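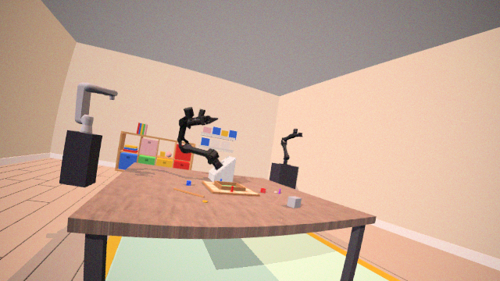 *A black robot arm at the back of a wooden table, in a computer-rendered room.*

I'd been trying to get Samer Chamoun on the phone since June, so when he finally rang I was halfway through descaling the kettle and had to take notes on the back of a seed packet. He runs Zondodon, a small outfit that helps businesses cut down what they burn, buy and bin, and he has strong feelings about people like me who rinse out yoghurt pots and think the job's done.

"Rinse the pot by all means," he said. "Then go and look at your boiler."

His clients are mostly little places - bakeries, dental surgeries, a couple of village halls. The one he talks about most is Modomance, a clothing repair shop with 11 staff and, when he first visited, heating that came on at four in the morning all week, Sundays included. The shop's shut on Sundays!

"They'd spent months choosing the right paper bags," Samer told me. "Lovely bags. I changed the timer in the time it took Nadine to find her glasses."

Nadine is Nadine Moussa, who owns Modomance and came on the line a bit later (they share an office landing these days, so he simply walked across and handed her the phone). I asked whether she'd felt silly about it.

"A bit, yes. I was more annoyed about the money. We knocked £183 off the first quarter's bill and I'd been turning down biscuits for the staff room."

She still likes the bags, by the way. She wouldn't be talked out of them.

I wanted to know where Samer starts when he walks into a place, and he was slow to answer. Bills first, he said, a full year if they've kept them. After that he asks whoever opens up in the morning to take him round, and he'd much sooner have that person than the manager. At Bruleo, a café that roasts its own coffee, it was the Saturday lad who knew the back fridge door hadn't shut properly for ages. He'd been wedging it with a chair.

"Had he told anyone?"

"Twice. They gave him a better chair."

We got on to offsets, and he went a bit quiet. He doesn't sell them and he doesn't tell people off for buying them, but he likes clients to do a winter of plain dull fixing before they spend on anything with a certificate. Nadine disagreed from somewhere across the room. She reckons customers like to see a certificate, and that if it gets them through the door with a torn coat instead of ordering a new one, fine. They had clearly been round this before. I let them get on with it and finished the kettle.

Of the 53 jobs on Samer's list for this year, the one he's dreading is Abou Zeid, a family bakery with ovens older than he is. New ones would save a fortune in gas, but the old ones make the bread people queue for.

"I've eaten the bread," he said. "I don't know what I'm going to tell them."

He's going back with a thermometer and a roll of door seal, and I've asked him to ring me afterwards. My own boiler, since he did ask, was set to 75. I've turned it down and so far the only complaint has come from the cat.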